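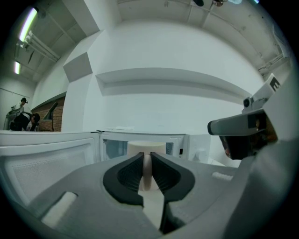

Fig. 4 – Pale cream cylinder, upright between the two black fingers.

Help > Kiltusell app > Couples and dates > Section 5

We use cookies to keep you signed in and to see which help pages get read. Accept / Manage settings

5. Setting up your first date plan

Do this after both people have matched and said yes to meeting. If you haven't matched yet go back to section 3.

1. Open the chat. Tap Plan, top right.
2. Pick a place. The list shows spots in Lultemton first, then anything within 20 miles. Coffee and walks sort to the top. To change that, tap Sort.
3. Pick a time. Offer two, not one. Evening slots after 8:00 p.m. are hidden for first dates unless both of you turn them on.
4. Add a note (optional). Limit is 494 characters. Short is fine.
5. Tap Send. The other person gets a card with Yes, No and Another time.

Note: an unanswered card expires and goes grey in the chat. You can send it again once. After that the button is off until they write to you.

Caution: do not put your home address in the note. Notes can't be deleted once they're opened.

5.1 Adding an opener

Openers are the little questions that go out with your date card. Turn them on under Plan > Openers, then write your own or pick one of the 31 in the Fanier pack.

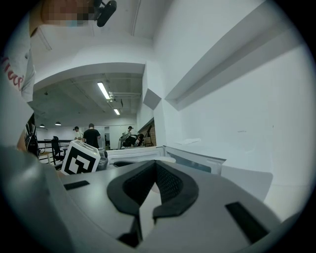

Good openers pick up on one small thing in the other person's photos or profile. Skip looks, skip exes, skip salary. Clothes work well, expecially anything with writing on it. Take the white T-shirt on the left, red cursive lettering near the shoulder, only part of it showing – "What does the rest of your shirt say?" is plenty. Type it in the Opener box and tap Save. One opener per card.

Note: openers don't count toward your note limit.

5.2 Sharing the plan with a friend

1. Open the saved card, tap Share.
2. Choose a contact. They don't need the app.
3. Set a check-in time. Lu (the reminder helper) sends you a text then.
4. Reply OK. No reply, Lu texts your friend with the place and start time.

Caution: check your phone is charged and texts are on. Lu can't call.

5.3 Changing or canceling

Tap the card, then Edit. Changes to the time need a new Yes from the other person, changes to the note dont. To cancel, tap Cancel and pick a reason or leave it blank. They only see that the date is off.

If the card is stuck on Sending, close the app and open it again. Still stuck – write down the error number. Error 555 means one of you has paused their account, see section 7. Anything else, use Contact us in the menu.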